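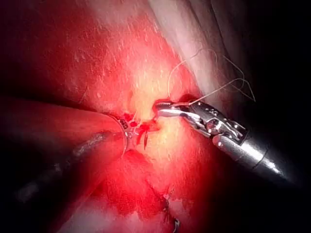 Barros wrote back that the jaw drop-out should be treated as a drive fault until the cable logs are closed, and that clearing the alarm from the console does not count as a repair. Agreed, and item 4 has been reworded to match.

Planora suturing arms, fault inspection checklist
Site: Bristomico. Issue: September, replaces the earlier sheet.
Fault under inspection: loss of grip force during needle handover, no alarm raised until the next jaw command.

1. Arm isolated at the console, brakes on, tag fitted.
Pass.

2. Event log exported before restart.
Pass. Log runs to 2,945 lines. Fault first appears at line 1,112 and repeats twice after it. The second and third entries have the same code as the first.

3. Instrument use counter read and compared with the paper record.
Fail. Counter shows 61, paper record shows 77. Instrument withdrawn until the two are reconciled. Do not reset the counter to agree with the paper.

4. Drive cables checked for fraying, slack and correct seating in the pulleys.
Fail. Slack on the closing cable of the withdrawn instrument. No broken strands found under the magnifier. Was "alarm cleared, cables OK" on the old sheet. Cables and alarm are now entered separately.

5. Wrist pins and joints moved by hand through full travel.
Pass with comment. Slight stiffness near the end of travel on one axis. Recheck after cleaning.

6. Jaw surfaces checked for wear and trapped thread.
Pass. Use a lint-free swab and look at both faces.

7. Handover position held with the receiving jaws open, giving jaws closed on the needle. Grip must stay constant when the opposite arm moves.
Fail on the withdrawn instrument, pass on the replacement. Grip reading fell when the opposite arm started to move, with no jaw command sent.
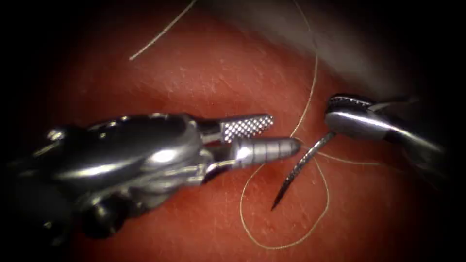

Item 7. Needle gripped near its back end by the right instrument, left jaws slightly open.

8. Thread clear of both wrists before any arm is moved.
Pass. A loop caught on a joint can pull the needle and give a false grip reading, so item 7 is void if this item fails.

9. Emergency stop pressed with a needle held.
Pass. Jaws stayed closed and both arms held position. Release needed a deliberate command at the console.

10. Grip alarm raised within the set delay when force is lost.
Fail. No alarm while the jaws were idle. Rustora has the log and has been asked whether the force check runs between commands. No answer at time of issue.

Comments
Items 3, 4 and 10 remain open. Arm may be used for training with the replacement instrument only. Repeat items 5 and 7 after cleaning and enter the readings on a new sheet.
The old sheet had no line for the use counter. Sites still holding it should destroy their copies.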